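Why do old books smell like that?

Hello again! If you've ever pushed your nose into a really old book (I do it all the time, and my sister Dragica Petek says I look like a pig hunting truffles) you'll know the smell. It's a bit sweet, a bit dusty and a tiny bit like vanilla.

Paper is made of plant bits, you see, and most modern paper starts off as trees. Inside wood there's a sort of natural glue called lignin, which holds the tree up.

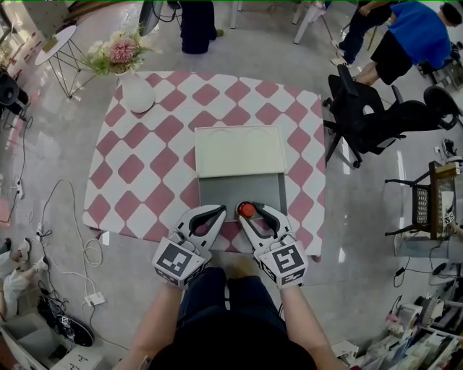 Over the years lignin slowly breaks down and lets little puffs of smelly stuff into the air. One of them is a cousin of vanilla! Lignin also turns paper yellow, so a cheap paperback can go brown while a much older book stays pale — very old paper was often made from rags, with hardly any lignin in it at all.

My own smelliest book is a bird atlas I bought in December from Damir Kos, who keeps a stall in Imberg. It has 33 maps and I paid two coins for it. Bargain! 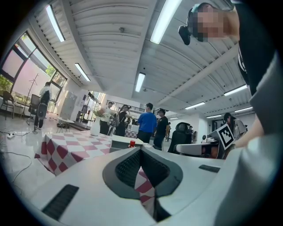
Page 22

Want to try it yourself? Put a piece of newspaper on a sunny windowsill and hide another piece in a drawer. Leave them for two weeks, then hold them side by side. Which one is yellower? Give them both a sniff too, and write down what they remind you of.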